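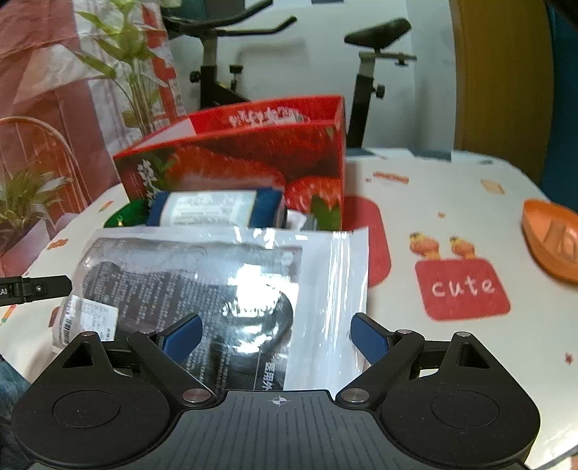

Ludent Storage and Packing Unit, Gomenmont
Fire and general safety check, ground floor and mezzanine
Date of check: 2024-07-23
Previous check: May

How the marks are used. OK means I looked at it and found it in order. ACTION means something must be done, and the comment says what. WATCH means it is acceptable for now but I would like to see it again at the next check. N/A means the unit does not have it.

Section 1. Ways out

1.1 Main door opens fully and without a key from inside: OK
1.2 Rear door opens fully and without a key from inside: ACTION
The push bar works, but the door opens only about two thirds and then touches the ground outside. In May it opened completely. I think the paving slab has risen a little at the hinge side. One person can pass easily, two persons side by side cannot. Landlord to be informed this week. Until it is repaired, please do not plane the bottom of the door, as was done at the other unit, because it is a fire door and it loses its rating.
1.3 Routes to both doors are clear, full width: WATCH
Clear at the time of the check. The yellow line near bay 4 is nearly worn away and goods begin to creep over it. Repaint.
1.4 Exit signs in place and readable from every aisle: OK
The sign which was hidden behind the tall shelving has been moved to the ceiling bracket. Good.
1.5 Emergency lights, short test with the key: ACTION
All came on except the one above the mezzanine stairs, which came on and went off again before I had finished counting to ten. Probably the battery. Replace the whole fitting if it is the old square type, as the batteries for this type are difficult to find now.
1.6 Assembly point known by staff: WATCH
I asked two persons. One said the car park, one said the gate. The correct answer is the gate. The old notice in the kitchen still says car park, so it is not their fault. Take down the old notice.

Section 2. Fire equipment

2.1 Extinguishers in place, on hook or stand: OK
2.2 Pins and seals present, pressure needle in green: ACTION
Unit number 12 by the rear door has no seal. The pin is there. The needle is in green but near the bottom. It must be weighed and sealed by the service company, please do not put a cable tie on it and consider it finished.
2.3 Service labels in date: OK
2.4 Correct type for the place: WATCH
There is a water extinguisher next to the electrical cabinet and a CO2 extinguisher next to the cardboard store. I believe they were exchanged when the wall was painted. Exchange them back — it takes one minute.
2.5 Fire blanket in kitchen: OK
2.6 Alarm call points tested in rotation: OK
The log shows a different call point each time, which is how it should be. The handwriting for two of the entries could not be read, please write the number of the call point clearly.
2.7 Alarm can be heard everywhere: ACTION
It cannot be heard well in the strapping area when the machine is running. I stood there during the test and heard it only because I was waiting for it. A flashing beacon is needed on the pillar. I wrote the same in May.

Section 3. Storage and cardboard

3.1 Nothing stored closer than half a metre to heaters or lamps: OK
Heaters are off for the season. Look again when they are put on.
3.2 Waste cardboard removed every day: WATCH
The cage was full and a second heap was started beside it. The person on duty explained that the collection came late. This I accept, but a heap against the wall below the cable tray is not a good place. If the cage is full, take it to the outside container and lock the lid.
3.3 Shelving loads within the plate value: ACTION
The plate on aisle B says 856 kg per level. There is no plate on aisle C, although it looks like the same make. Nobody should guess from the appearance. Ask Tzavaras, who installed both aisles, for the missing plate and for a written confirmation. Until then only light cartons on the upper levels of C.
3.4 Uprights and feet free of damage: ACTION
Aisle B, second upright from the front, has a new dent at the height of the pallet truck forks. I measured it with the straight edge and it is within the limit, but it must be marked with the green sticker and entered in the shelving book. There was no entry. Aisle C, one anchor bolt is loose and can be turned by hand.
3.5 Heavy items low, light items high: OK
3.6 Stack height under sprinkler heads: N/A
3.7 Liquids and sprays kept in the metal cupboard: ACTION
Label remover spray was standing on the window sill in full sun, three cans. I have put them in the cupboard myself. The cupboard door does not close by itself as it should, the spring is tired.

Section 4. Electricity

4.1 Cabinet closed, clear space in front: OK
4.2 RCD test button pressed and logged: OK
4.3 Portable equipment has valid test label: ACTION
No label on the small fan, on the kettle and on one label printer. The kettle is new, but new equipment also has to go into the list. The fan is not new and the cable is taped near the plug. I have asked for it to be taken out of use today.
4.4 No extension lead plugged in another extension lead: ACTION
Found again under the second bench. I know that the bench was moved and the socket did not move with it. The solution is a new socket, not a longer chain. Price to be asked from the electrician.
4.5 Cables not across walkways: OK
4.6 Charging place for the pallet truck ventilated and clear: WATCH
Clear, but the ventilation grille is full of dust. A brush is enough.

Section 5. Floors, stairs and handling

5.1 Floor dry, even and clean: WATCH
Small pieces of strapping on the floor. They are more slippery than they look, especially the plastic ones. A bin beside the machine would help, the present one is on the other side of the aisle.
5.2 Stair treads and handrail firm: OK
The loose handrail bracket from the last check is repaired, and well repaired.
5.3 Mezzanine gate closed when not in use: ACTION
Open at my arrival, and open again when I came back from the yard. Please understand that this is the most serious point in the whole report. The drop behind the gate is more than enough for a bad injury and there is no second barrier. I recommend a gate of the swinging type, where one side is always closed. Veltilis makes a model which fits this opening, and it does not need welding. Order reference 213 in the folder.
5.4 Safety knives only, blade returns by itself: ACTION
Safety knives are available and most people use them. I found also one ordinary snap-off knife in the drawer, blade out. Removed.
5.5 Gloves and shoes suitable and worn: OK
5.6 Lifting help available for loads above 25 kg: OK
The trolley with the flat tyre has a new tyre.

Section 6. First aid and welfare

6.1 Box complete according to the list inside the lid: ACTION
Missing: one eye wash bottle, large plasters. The remaining eye wash is out of date. The list itself is an old edition, I have left a new one.
6.2 Accident book available and pages not torn out: OK
6.3 Name of the first aider on duty displayed: WATCH
Displayed, but for the day shift only.
6.4 Drinking water, toilets and wash basin in order: OK
6.5 Temperature at the benches acceptable: WATCH
It was warm in the afternoon under the roof lights. There is no fixed maximum in the rules I work with, but when the staff say it is too hot, this should be treated as information and not as complaint. White film on the roof lights was used in another building of Ludent and it made a noticeable difference.

Order of actions

To be done today: keep the mezzanine gate closed, take the fan out of use, limit the load on aisle C.
Within 3 days: service call for extinguisher 12, exchange the two extinguishers, tighten the anchor bolt, refill the first aid box.
Within one month: rear door slab, emergency light over the stairs, beacon for the strapping area, new socket at the second bench, cupboard spring, plate and confirmation for aisle C.
With the next order: new gate, line paint, bin for strapping.

General comment. The unit is in better order than in May, and I could see that some of my remarks were taken seriously. What repeats itself are the points which depend on habit — the gate, the extension leads, the book for the shelving. For these I would suggest a short walk round at the beginning of each shift, five minutes, with the same sheet always kept at the same place. The sheet can be one page. If it is longer, people fill it in at the table.

Please return a copy with the right-hand column completed when the one-month items are closed. For items which cannot be closed in time, write the reason and the temporary measure, a dash alone is not accepted.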